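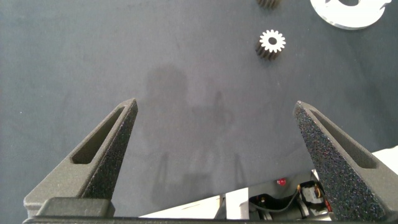 ## Spur gear

A **spur gear** is a toothed wheel with straight teeth, cut parallel to the shaft. Simplest gear there is, and the most common. Small ones often have a hole through the center for the shaft and can be stood on end on a bench or mat, teeth running up the sides as vertical ridges. Faces and bodies may differ in color — a white top over a dark brown-black body, for instance.

### Use

Turns motion between parallel shafts. Two gears in mesh spin in opposite directions. A 40-tooth gear driven by a 20-tooth one turns at half the speed, with more torque. Noisy at high speed, becuase each tooth meets its partner all at once. Helical gears are quieter.

### In kits

The Tipoki hobby set has a small spur gear as part 596; the older Malus set lists it as 1165. Not interchangable — different tooth pitch. Jairo Betancur's parts list covers both, plus 2 Grostham spares.

### See also

- Helical gear
- Rack and pinion
- Mavier gearbox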